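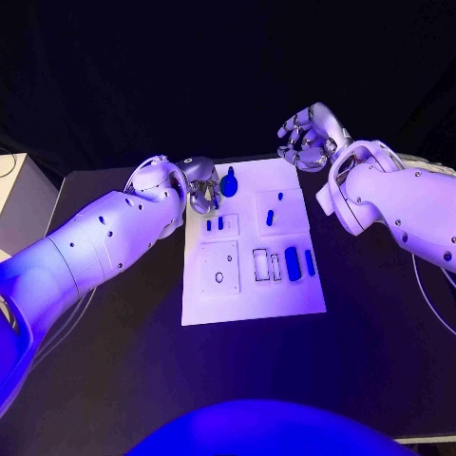

Why Does a Peg Fit in Only One Hole?

Have you ever played with a toy where every shape has its own hole? Babies love it, and grown-ups who build things use the same idea every day. It is called "peg and hole", and it is a very old puzzle.

A peg is a short stick, often round like a coin when you look at it from the top. A hole is the place where the peg must go. If the hole is too small, the peg stays outside. If the hole is too big, the peg goes in but it wobbles. The difference between the two sizes is called the gap. A good gap can be thinner than one of your hairs!
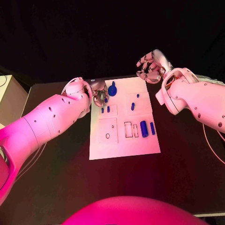
The same board can look white or pink. It depends on the colour of the light.

Colour can play a trick on your eyes, so it is better to look at the shape. Is the end round or flat? Is the peg thick or thin? A narrow slot needs a narrow piece. A round hole needs a round one.
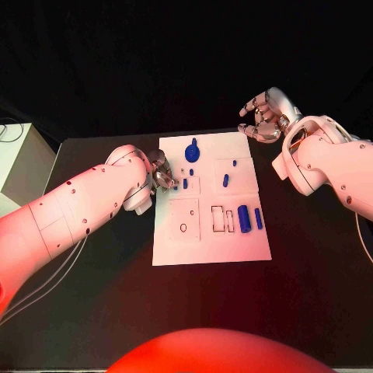
Now think about how the peg goes down. It must stand very straight. If it leans a little, one side touches the edge of the hole before the other side, and the peg gets stuck. This is called jamming. Pushing harder makes it worse. You should lift the peg, make it straight and try again slowly.

Some makers cut the edge of the hole so it slopes, like a tiny funnel. The slope guides the peg to the centre, even when the hand is not perfect.

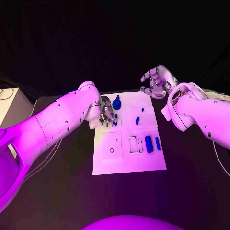
A slender peg standing upright, near a gear shape with a knob on top.

A gear is a wheel with teeth around it. The teeth of one gear push the teeth of the next one, so both of them turn. A gear must sit in exactly the right place, or the teeth will not meet.

Try it at home

You need modelling clay, a marker with its cap on and a pencil.

1. Make a flat piece of clay, as thick as your thumb.
2. Push the marker in and pull it out. Now you have a hole.
3. Put the pencil in the same hole. Does it wobble?
4. Make a new hole with the pencil. Can the marker go inside?
5. Close your eyes and find the marker's hole with your fingers only.

Ask a friend to try number five also. Who was faster?

Words to remember

Gap: the empty space between the peg and the hole.
Jamming: when a piece gets stuck because it is not straight.
Slot: a long and narrow opening.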